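布製食卓敷物の洗濯耐久性と共同貸出に関する事業 中間報告書

提出先:Godetti助成事務局
実施団体:Clostness
報告責任者:Marleny Restrepo
試験担当:Leidy Grajales
提出日:2018年1月25日

1. 本報告の範囲

本報告は、昨年7月の事業開始から前月末までの実施内容をまとめたものである。対象は、Ayala地区の小規模食堂および集会所向けに、紙製の敷紙に代わる布製敷物を共同で保有し、洗濯、補修、貸出を一元的に行う仕組みの試行である。申請書に記載した作業項目のうち、生地の選定、洗濯試験、縁の処理の比較、貸出運用の試行について述べる。食器の共同購入は別事業に移管済みのため、本報告には含めない。

前回の打合せで事務局から指摘のあった、試験条件の記録方法と消耗品費の区分については、それぞれ第3節と第7節に記載した。

2. 生地の選定

候補とした生地は3種である。いずれも綿を主体とし、濃紺から青灰の範囲の先染め糸を使用したもので、以下A、B、Cと呼ぶ。Aは平織で糸が細く、Bは同じ平織で経糸がやや太い。Cは畝のある組織で、手に取ると他の二つより厚みを感じる。色を濃色系に限定したのは、食堂側への事前の聞き取りで、淡色の敷物では茶と醤油の染みが目立ち、交換の頻度が上がるとの回答が多かったためである。

調達は地区内の織物工房2か所に依頼した。一方の工房では、注文した幅の織機が他の受注で埋まっており、Bの納品が予定より遅れた。このためBの洗濯試験はAおよびCの後に実施している。納品時の検反では、Aの一部に緯糸の抜けがあり、該当部分を裁断から除外した。除外分の代金は工房との協議により次回納品分と相殺する。
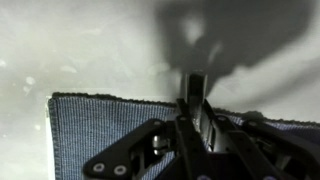 裁断前には全量に地直しを行った。水に一晩浸し、脱水後に平干しして、経糸と緯糸が直交するよう手で整えてから蒸気を当てる手順である。地直しを省いた予備試作では、最初の洗濯で短辺が斜めに引かれ、四隅が直角を保てなかった。卓の縁に合わせて並べる用途では隅のずれが目につきやすく、食堂側の評価にも影響する。工程が一つ増えるものの、本試作ではすべてに適用した。

裁断寸法は、食堂で現在使われている角盆の外寸を基準に決めた。盆を使わない集会所では、皿、椀、湯呑みを一人分として直接置くことになるため、やや大きめの寸法を求める意見があった。ただし寸法を二本立てにすると、仕分けと補充の手間が増える。当面は一寸法で運用し、集会所側には横方向に余裕を持たせた配置を案内している。

3. 洗濯試験

3.1 条件

試験は共同洗濯室に設置した業務用洗濯機で行った。一つの試験片群につき、洗い、すすぎ、脱水、乾燥を一巡として43回まで繰り返し、途中の所定の段階で寸法、外観、表面の毛羽を記録した。洗剤は運用時に使う予定の液体中性洗剤で、漂白剤は加えていない。水温、洗剤の計量、投入量は作業票に都度記入し、担当者と確認者の双方が署名する方式とした。事務局の指摘以前の作業票には確認者欄がなく、その分については洗濯室の入退室簿と照合して補っている。

水温の記録にはElteckの記録計を使用した。記録計は給水側に取り付けており、槽内の温度を直接示すものではない。給水側と槽内の差は別途手持ちの温度計で測定し、換算表を作成した。換算表は朝の立ち上げ直後の一巡には適用できない。配管内に残った水の影響で値が安定せず、この一巡は寸法変化の評価から外した。

3.2 寸法変化

寸法変化は、三つの生地とも初期の数巡に集中した。以後の変化は小さく、測定者による読み取り差と区別できない範囲にとどまっている。経方向の縮みはCが最も大きく、Aが最も小さい。緯方向では生地間の差がはっきりしない。

測定は、平らな台に広げてしわを手で払い、荷重をかけずに行った。Cは畝の方向に伸び縮みしやすく、置き方によって読みが変わる。このため途中から、一度広げた布を持ち上げて置き直し、二度目の読みも記録する手順に改めた。改訂前の記録は参考値として附表に分けて記載する。

3.3 色の変化

色の変化は、未洗濯の保管片と並べて目視で判定した。照明は北側の窓際に統一し、曇天と晴天の別を記録した。Aは全体に薄く均一に退色し、使用上の支障はない。Bは糸の撚りの高い部分が先に淡くなり、近くで見ると細かな斑が生じる。食堂の担当者に提示したところ、斑を難とする意見と、気にならないとする意見に分かれた。Cは退色の程度が最も軽いが、折り畳んだ際の稜線にあたる部分が線状に淡くなる。

折り線の退色は、保管時の畳み方を変えることで緩和できる見込みである。現在は四つ折りで棚に積んでいるが、長辺方向に巻いて箱に立てる方法を試している。巻いた場合、配膳時に端が反り上がるとの報告があり、配布前に一度逆向きに巻き直す作業が必要になる。この作業時間を運用費に含めるかどうかは未定である。

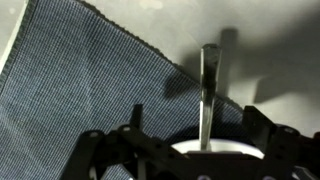 写真:青灰色の織布と白いカップ

3.4 汚れの残り

汚れの残りについては、茶、醤油、食用油、カレーの四種を一定量滴下し、一晩置いてから洗濯した。茶と醤油は三つの生地とも目視では判別できなくなった。食用油は、濃色の地では洗濯直後に見えず、乾燥後に輪郭が現れる場合があった。カレーは地色に紛れて目立ちにくいが、裏面から光を当てると滴下位置がわかる。

油の輪郭は、洗濯前に洗剤を直接塗布して時間を置くことで消えた。すべての敷物に前処理を行うのは現実的でないため、返却時の仕分けで油汚れの有無を分ける案を検討している。仕分けは貸出先に依頼せず、洗濯室側で行う。依頼した場合の負担と判断のばらつきが、前処理を省いて得られる利点を上回ると判断した。

4. 縁の処理の比較

縁の処理は、三つ折り縫い、別布によるくるみ、織り耳をそのまま残す方法の比較とした。三つ折り縫いは費用が低く、補修も容易である。難点は四隅に厚みが集まることで、湯呑みの底が隅にかかると傾く。隅の内側の余り布を斜めに落としてから折ると厚みは減るが、落とし過ぎた試作では洗濯の途中で糸端が表に出た。現在は型紙に切り落とし線を入れ、縫製者による差が出ないようにしている。

別布によるくるみは外観が整い、縁の摩耗も少ない。一方、本体と別布の縮み方が異なると、縁が波打つ。本体と同じ生地を共布として使えば波打ちは収まるが、Cでは厚みが増し、縫製に時間がかかる。織り耳を残す方法は左右二辺にしか適用できず、上下辺は別の処理となる。裁断の向きも固定されるため、生地の取り都合が悪い。

比較の結果、次期の製作分は三つ折り縫いを標準とし、摩耗の早い施設に限って共布のくるみを併用する。縫い糸は本体より一段濃い色とする。同色の糸では、ほつれの点検時に縫い目を見落とす例があった。 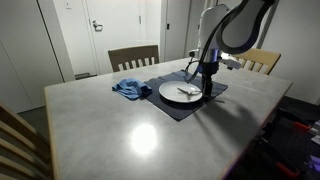
縫製の所要時間は、縫製者ごとに作業票から集計した。習熟に伴う短縮は試行の前半に見られ、後半は横ばいである。隅の処理にかかる時間が全体の相当部分を占めており、直線部分をこれ以上速めても効果は限られる。隅の折りを先にまとめて仮留めする段取りに変えたところ、中断が減り、作業者からの評価も悪くなかった。仮留めには水溶性の糊を使い、最初の洗濯で落とす。糊が残ると次の乾燥で縁が硬くなるため、初回のみすすぎを追加している。

補修については、縫い目のほつれ、擦り切れ、焦げの別に受付票を作った。ほつれはその場で縫い直し、擦り切れは範囲が縁に限られる場合のみ縁を付け替える。焦げは補修せず、廃棄または雑巾への転用とする。転用品は貸出品と混同しないよう、角に別色の糸を縫い込んでいる。

5. 貸出運用の試行

試行に参加した施設は13か所で、内訳は食堂、集会所、および学習室に併設された軽食コーナーである。各施設には必要数の申告を求め、洗い替えを含めて配布した。回収と配布は既存の食材配送便の空きを使い、専用の便は設けていない。配送便の積載が多い日は敷物の回収が後回しになり、施設側で使用済みのものが溜まることがあった。

回収袋は当初、綿の巾着としたが、湿ったまま入れられた敷物の水分が他の荷に移るとの指摘を受け、内側に防水加工のある袋に替えた。防水袋では逆に内部の湿気が抜けず、回収が遅れた場合ににおいが残る。現在は上部のみ通気のある袋を試用中である。あわせて、水気の多いものは軽く干してから袋に入れるよう、各施設に掲示を配布した。掲示は厨房用と配膳担当用で文面を変えてある。

施設側の記録は、使用開始、返却、紛失、破損のみとした。申請時に予定していた卓別の使用記録は、昼の時間帯に記入する余裕がないとの申し出が複数あり、取りやめている。これにより卓ごとの摩耗の差は追跡できない。代替として、返却品の抜き取り点検で摩耗の位置を記録し、盆の角が当たる箇所と肘が当たる箇所を分けて集計している。

紛失については、紙の敷紙と一緒に廃棄された例が確認された。移行期に布と紙を併用した施設で起きており、布のみに切り替えた後の報告はない。今後新たに加わる施設には、併用期間を設けないよう案内する。

6. 利用者からの意見

意見は、各施設に置いた用紙と、Grajalesによる聞き取りの両方で集めた。多かったのは、食器を置く音が小さくなったという意見である。配膳担当者からは、皿の位置が決めやすいとの声と、椀の糸底が布に引っかかり、卓上で滑らせて寄せることができないとの声があった。後者はCに集中しており、畝の方向を左右に置くか前後に置くかで程度が変わる。

色については、料理が見やすいとする意見が多い一方、照明の暗い施設では卓全体が重く見えるとの指摘を受けた。該当施設では淡色の試用を希望している。淡色は当初の選定範囲外だが、染みの残り方を比較する材料にもなるため、少量の試作を計画に加えたい。費用は予備費の範囲に収める。

意見用紙の回収は施設による偏りが大きい。用紙を会計台に置いた施設では記入が多く、出入口の棚に置いた施設ではほとんど記入がなかった。集計表では施設別に件数を示し、合算値のみの提示は避ける。

7. 支出の状況

支出は概ね計画に沿っている。生地代はBの納品遅延により一部が次期に繰り越しとなる。縫製費は隅の処理の手直しで増えたが、外注予定だった裁断を団体内で行ったことにより相殺された。記録計は購入でなく賃借とし、賃借料を試験費に計上した。

消耗品費は、事務局の指摘に従い、試験用と運用用に分けて整理した。洗剤は同一容器から両方に使用しているため、作業票の計量値に基づいて按分した。過去の分についても同じ方法で再計算し、修正後の内訳を附表に記載した。回収袋の交換に伴う費用は運用用に含めている。

共同洗濯室の水道料金は、他団体の利用分と合わせて請求される。専用の計量器がないため、現在の負担額は利用時間による割り振りである。洗濯機の設定によって使用水量が変わるので、時間割りでは実態と差が出る。計量器の設置について洗濯室の管理者と協議しており、設置費の負担区分が決まり次第、変更申請を提出する。
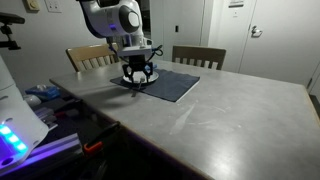

8. 次期の作業計画

Bの洗濯試験を完了し、AおよびCと同じ様式で結果を整理する。生地は貸出用として原則一種に絞る方針だが、Cの引っかかりとBの斑の評価が定まっていないため、決定はBの試験終了後とする。現時点での第一候補はAである。

縁の処理は第4節の標準に従って製作し、共布のくるみを適用する施設を抜き取り点検の結果から選ぶ。保管方法は、巻き保管を継続する施設と四つ折りに戻す施設を分け、折り線の退色と端の反りを比較する。通気袋の試用は、気温の高い時期を含めて続けないと判断できない。そのため、この項目のみ報告時期を後ろにずらすことについて、事務局の了承を求める。

貸出先の追加は、洗濯室の稼働枠に空きがある範囲で受け付ける。問い合わせのあった施設には待機の旨を伝えてある。作業票、点検記録、意見用紙の原本は団体事務所で保管しており、閲覧を希望される場合はRestrepoまで連絡されたい。

附表は別送とする。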